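Setting up the two-arm bench for whiteboard work

Applies to: Pumcombe bench, both arms
Last changed: 16 March 2022

These steps take the bench from parked to ready for a whiteboard run. Allow 44 minutes the first time you do it. If the arms have been used the same day and the table has not been moved, you can start at step 4.

You will need the 4 mm hex key, a lint-free cloth, a soft pencil, a steel rule and the bench log. The arm software is Tanasarn and the gripper driver is Braseck. Both should already be installed on the bench laptop.

Step 1. Clear and wipe the table

Take everything off the tabletop, including pens and tape. Wipe it with a dry cloth. Do not use spray cleaner near the arm bases. Check that the table does not rock when you lean on a front corner. If it does, adjust the feet now, as any later change in height means starting again from step 3.

Step 2. Check the cables with the power off

Run your hand along each arm from the base to the wrist. You are feeling for nicks, flat spots and ties that have worked loose. The gripper lead needs enough slack for the wrist to turn fully both ways. A lead pulled straight at any point is too short and will fail at the connector in time.

A loop hanging under the wrist is fine as long as it cannot catch the table edge or the fingers. Move each arm slowly by hand through its working area and watch the loop as you go. If it snags, move the tie nearest the wrist back towards the base and try again.

Step 3. Power up and home the arms

Switch on the left arm first and wait for its status light to stop flashing, then switch on the right. Open Tanasarn and choose Home All. Keep your hands off the table until both arms have stopped.

When homing is done, compare the joint readings with the card taped inside the cupboard door. The base joint on the left arm should read 1,362 counts. If it is out by more than 8, power down, check that the arm is seated on its base plate, tighten the bolts and home again. Do not correct the number in software. A wrong reading here is nearly always a loose bolt.

Step 4. Place the whiteboard

Stand the small board near the middle of the table, a little towards the wall, with its writing surface facing the arms. Set its lower edge 188 mm from the pencil line and make both ends match. The board should stand nearly upright. If it leans too far back, the fingers will meet the lower edge before they reach the surface.

Bring the left gripper in at low speed with the fingers open and stop it just short of the lower left part of the board. Keep the right arm well out to its own side while you do this. Look at the gap from above and from the side — the side view is the one that shows whether a finger is going to touch.

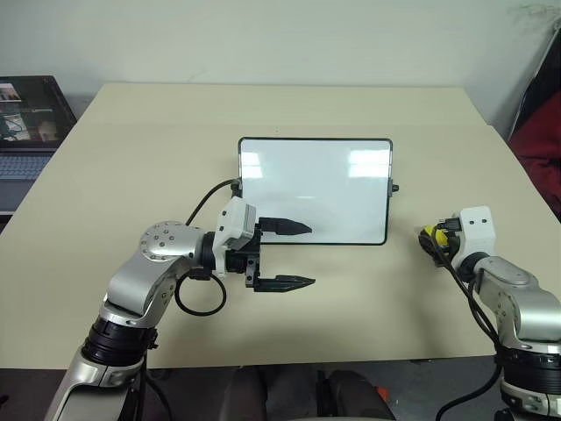
Step 5. Deal with glare

Window light on a glossy board will upset the head camera. Look at the live view on the laptop and find any bright patches. If they fall where the arm has to work, lower the blind or turn the board by a few degrees. After turning it, measure both ends again and write the new figures in the log.

Step 6. Test both tools

Open and close the left gripper five times from the Braseck panel. The movement should be even, with no clicking. Then run the short self-test on the right tool. A timeout message on either side usually means a connector is not pushed home. Power down before you reseat it.

Step 7. Save the position

Save the setup under the bench name and the date, and copy the board distances into the log. The Evstead bench has a different base plate, so do not load its saved positions on this one.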